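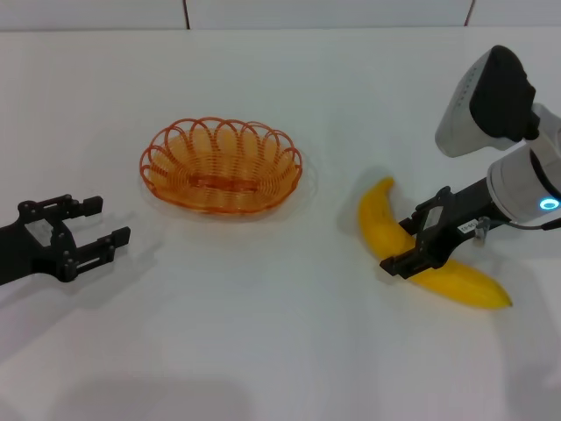
# Druvasus two-finger gripper kit: a review after a winter of evenings

I've wanted a pair of decent grippers for longer than I'd like to admit. The ones I printed myself two years ago worked fine on foam blocks and on nothing else, and every time somebody came by the shop and asked what the arms could pick up, I'd reach for the foam block again. So when our shared workshop in Morach voted to put money into the two-arm bench, I knew exactly what I was going to lobby for, and I lobbied hard (sorry, everyone who wanted the new bandsaw first).

We bought two of the Druvasus kits at $400 apiece. With the mounts, cables and a power supply that could feed both, the whole upgrade came to $1,661. That's real money for us, and I felt it every time I opened a bag of screws.

## Putting them together

You get a gripper body, a bag of flat black finger plates, fasteners, a mounting ring and a folded sheet of instructions. The sheet is good! It has full-size outlines of the plates, so you can lay each part on the paper and know you've got the right one. I built the first gripper in one long Saturday, coffee included, and the second went together in an evening once I'd learned where my thumbs needed to be.

Two things slowed me down:

- The pivot fasteners want to be snug and then backed off a hair. The instructions say "hand tight," and hand tight on my hands meant the fingers stuck halfway. A quarter turn back fixed it.
- The cable leaves the body on the side, and if you don't decide where it's going before you bolt on the mount, you'll be unbolting the mount. Ask me how I know.

Everything else fit the first time. No filing, no drilling out holes, no trip to the hardware store. If you've built anything from a bag of laser-cut parts lately you'll understand how happy that made me.

## Getting the pair to work one table

One gripper on one arm is a pleasant weekend. Two of them facing each other over the same table took me most of November, and very little of that was the kit's fault. The arms have to agree on where the tabletop is, and ours disagreed by enough that one gripper would close neatly at table height and the other would close on air. Sarahí Villalobos, who shares the bench with me and has far more patience, rewrote our calibration routine so each arm touches the same 10 points before we start. It takes a few minutes and I no longer skip it.

I also can't say enough for painting the tabletop white, or covering it with something white if you rent. Our vision code had been getting confused by wood grain for months. White table, white wall, bright things to pick up, soft light from overhead, and suddenly the software finds objects with no coaxing from me. A camera on the wrist helps a great deal too, though you should angle it down toward the fingertips and leave room for the elbow to fold.

## What they're like to use

Lovely! The fingers open wide enough for fruit, and that's become our favorite test. We've settled on a yellow banana and an orange wire basket, a shallow thing with loops all the way around the rim. The banana looks like an easy job and is sneaky. It's curved, so it rocks if you come at it from the wrong side, and if you grab too close to an end the rest of it swings around when you lift. Closing on the middle of the bend works best for us.

Then comes the basket, and those loops. They stand up above the bowl, so the arm has to lift higher than you'd think before it moves across. I set the travel height too low for the whole first week and caught a loop more than once. The basket survived. I've since added a pause over the middle and a slow descent, and in our last long session we ran 18 placements in a row with no misses, which got actual applause from the people at the next bench.

Grip force is set by a single number in the config file, and the low end is gentle enough for ripe fruit. I'd still love a proper readout of how hard the fingers are squeezing. Right now I judge by looking at the peel afterward, and I eat a lot of slightly dented bananas.

## Next to the Ochoa

Before we bought, a friend at Vutbridge lent me an Ochoa gripper for a couple of weeks, so I can compare the two a little. The Ochoa is quieter and closes faster, and its software is nicer to look at. The Druvasus is easier to take apart, and for a shared shop that wins. When one of our members bent a finger plate (it was me), I had it off and a spare on before the kettle boiled. The Ochoa I'd have had to send back.

## Gripes

The fingertips come bare, and smooth things slide. A bit of rubber sheet cures that, but for this price I'd expect a set of pads in the bag. The tiny printing on the body label is hopeless if you're over forty, so write your serial number down somewhere before you mount anything. And the default open and close speed is timid. Turn it up once you trust your wiring.

## Who I'd recommend it to

Anyone who already has an arm or two and likes knowing how every piece goes together. If you want something to clip on and use the same afternoon, look at the Ochoa first. For our bench I'd buy the same pair again tomorrow, and I've already started asking about a third set of fingers, longer ones, for getting things back out of the basket. Sarahí wants to try grapes next.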